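What to Do With a Tangle: Sorting Jewellery at Home

Project report by Lensa Ambaye
Everyday Objects module
Tutor: Şükran Sezer
Handed in 20 November 2024

Why I picked this

When we were asked to choose a household job and study it properly, most of my group went for big things. Fasil Mersha did a garage. Bontu Yimer did the spice cupboard in her aunt's kitchen and made a really lovely set of drawings of it. I wanted something small enough to fit on a table, and I already had a job I'd been putting off for ages, so I went for the jewellery.

By jewellery I don't mean anything grand. It's the sort of stuff that builds up — bracelets from holidays, hair clips, chains bought for one wedding and then never worn again, beads that came from my grandmother and beads that came free with a magazine. In our house it all went into one biscuit tin, and every time somebody wanted one thing they pulled out five. My mum calls it "the nest".

My question for the project was a simple one: what is the best way to sort a mixed lot of jewellery so that it stays sorted? I know that sounds like two questions. Şükran said at my first tutorial that the staying sorted part was the interesting bit, and that I should spend less time on the first half. I didn't listen at the time, and I'll come back to that.

What I read first

There isn't a lot written about this that isn't trying to sell you a box. I looked at a few storage guides and then at a booklet called Darkholm, which is a set of notes on keeping small collections (buttons, badges, coins, that sort of thing). It's old and a bit stern but I got on with it very well. The main thing I took from it was the idea of a "holding place", meaning somewhere shallow where you put things before you've decided what they are. The writer is very firm that a holding place should have low sides and a plain bottom, so nothing can hide in it.

I also had a look at two bought organisers. One is made by Deltavard and has lots of tiny square sections with a lid. The other is the Wovby roll, which is a padded cloth thing with poppers. I borrowed both, the Deltavard from Bontu and the Wovby from Ebise Gebretsadik, who lives downstairs and has more earrings than anyone I know. I'm not going to pretend I tested them scientifically. I put things in them and took things out again, and wrote down what annoyed me.

The Deltavard is fine for rings and studs. It's hopeless for bracelets, because anything stretchy with big beads sits up above the sections and the lid won't close. The Wovby roll is much nicer to use, but you can't see what's in it without undoing the whole thing, and I noticed that after a couple of days I'd stopped rolling it up and was just leaving it open on the chest of drawers. Which sort of defeats the point!

Setting up

I worked at the round table in our dining room. I did think about using my bed, which is where I'd normally tip things out, but small beads and a duvet are a terrible mix. The cloth on the table is the shiny white one with fruit printed all over it. Mum wouldn't let me take it off, and in the end I was glad. Things slide on it a little, so you can push a bracelet along with one finger and see which bits come with it. The pattern did get in the way with the tiny coloured pieces, and if I did it again I'd put a plain sheet of paper down just for those.

For the holding place I used a cardboard tray, an open one with low walls, grey on the outside and pale inside. I liked it straight away. It was already in the house, it cost nothing, and against the pale inside you can spot even a thin chain.

I gave myself 15 minutes for each go. This was Fasil's advice from the garage, where he'd found that he made silly decisions once he got tired. I kept a notebook open on a chair and wrote in it between goes.

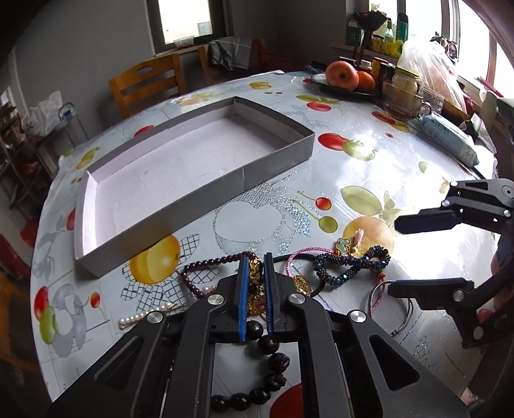 Bracelets and Beads

I started with the bracelets since they were the biggest things and the easiest to get hold of. The one with the large round black beads was the first I could have named with my eyes shut. Some of the beads are smooth and at least one is carved, so your fingers know it before you do. Next to it the small dark maroon beads are a completely different job. They don't sit in a nice curve, they go into corners and loops, and other things end up lying inside the loop and looking as if they're attached.

The twisted one in dark blue and bronze-brown is my favourite of the lot. It likes to fall into a figure of eight. I spent far too long trying to make it lie flat for my notes before I accepted that a figure of eight is how it wants to be kept.

Then there are the cord ones. The pink braided bracelet with the pale green butterfly charm was the piece that made me change my method. I'd been sorting by colour up to then, and by colour it should have gone with the little pink tassel. But a braided cord with a charm on it behaves like a chain, because the charm catches on everything, while a tassel just wants to be kept from getting squashed. So I crossed out all my colour headings and began again with what I called "how it misbehaves". My new headings were:

Catches on things (charms, clasps, anything with an edge)
Knots itself (fine chain, thin cord)
Rolls or slides (smooth beads)
Gets crushed (tassels, anything soft)

The hair clip with the row of pearls didn't fit under any of these and I had a little argument with myself about whether it was jewellery at all. I decided it was allowed to stay in the study but it would live somewhere else afterwards, with the brushes.

Fine gold chain

This deserves its own section as it took up most of my patience. Fine chain heaps up on itself and the heap looks much worse than it is. I tried three things. Pulling gently made it tighter. Lifting the whole heap and letting it hang worked sometimes. What worked best was laying it down and loosening the middle with two pins, going outwards, and not touching the ends at all until the middle was open.

Şükran suggested a straw: thread one end of the chain through, do up the clasp, and the chain can't fold back on itself. I've done this with the thinnest ones. They look a bit daft but they haven't knotted.

How it is kept now

The final arrangement uses hardly anything bought. The big bead bracelets go over a wooden kitchen roll holder from Beyene, the corner shop at the end of our road. Cord bracelets hang on a row of cup hooks inside the wardrobe door, one to a hook. Chains are in their straws in a drawer. Soft things are in a sweet tin with tissue. And the cardboard tray has stayed, on top of the chest of drawers, as the place where you drop whatever you've just taken off.

The tray is the part I'm proudest of. The old tin failed because putting a thing away properly and throwing it in the tin took the same effort, so of course we all threw. Now you can still be lazy, but only for a while, as the tray is so shallow that it looks untidy quickly and you end up dealing with it.

What I'd change

Going back to what Şükran said at the start, I spent too long on sorting and not long enough watching whether it lasted. I've only got a short stretch of living with it to report on, and for part of that my cousin was staying and she doesn't wear any. I'd like to look again in January, when the party season is over and everything has been worn and flung about.

I'd also ask the rest of the house before deciding on headings. Mum read my list and said she would never in her life look for a necklace under "knots itself". She looks for it under the dress it goes with. Ebise said much the same about her earrings. I think there's a second project in that, about whether the person who tidies and the person who looks for things are using the same map, and Bontu has already said she found something like it with the spices.

Thank you to Ebise for the loan of the Wovby roll (returned, with poppers intact) and to Mum for the table, which she would now like back.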